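We use cookies to remember your reading position. Accept | Settings

Household Appliances, Unit 2: Building In a Front-Loading Washer
Course notes, Stumberg evening programme
Reading time: 2 minutes

Scope. These notes cover a front-loader set between fitted cabinets, with the front panel and door left exposed. Fully integrated machines behind a cabinet door are dealt with in Unit 3.

1. Opening and services

Measure the opening at the top, middle and bottom of both sides and work to the smallest figure. The Tovar worksheet allows 14 mm in total for side clearance. Taps and waste should be placed in the adjoining cabinet wherever possible. A hose trapped behind the casing will push the machine forward, and the front will then stand proud of its neighbours.

The drain hose in the Plurnar layout rises to 66 cm before it enters the standpipe. Check the machine's own manual before using this figure elsewhere.

2. Front access

Three items must stay reachable after fitting: the door, the detergent drawer and the service or filter cover. Plinths and end panels are the usual obstruction. Door swing should be checked with the door fully open – a cabinet handle on the hinge side can stop it short.

White front-loader with pale sage-green cabinetry; dark door surround and round glass window. 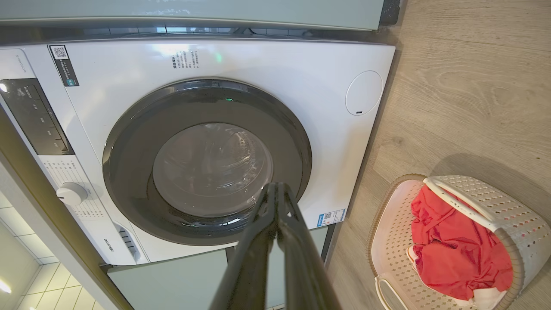
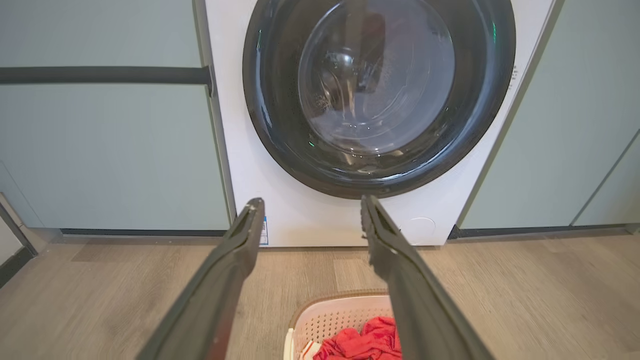 3. Levelling

Remove the transit bolts before the machine is moved into its final position. Set the rear feet first, as they cannot be adjusted once the machine is in. Level across the top from side to side, then from front to back. Tighten the locknuts upwards against the casing.

Test for rocking by pressing on opposite corners. Any movement at this stage will be much worse during the spin. Packing under a foot is not accepted in the practical.

4. First run

Open both valves and inspect the joints. Run a short empty cycle and look again at the joints during filling and draining. In the Fikitz exercise the complete run, including the final inspection, is timed at 140 minutes. Record the following:

Side clearance, left and right
Level reading, both directions
Height of drain hose
Condition of joints after draining
Filter cover opens fully – yes or no

Worksheets are handed in at the end of the practical. Unsigned sheets are returned unmarked.

Related items
Unit 1: Water supply and waste connections
Unit 3: Fully integrated machines
Plurnar layout, drawing sheet
Practical assessment: marking scheme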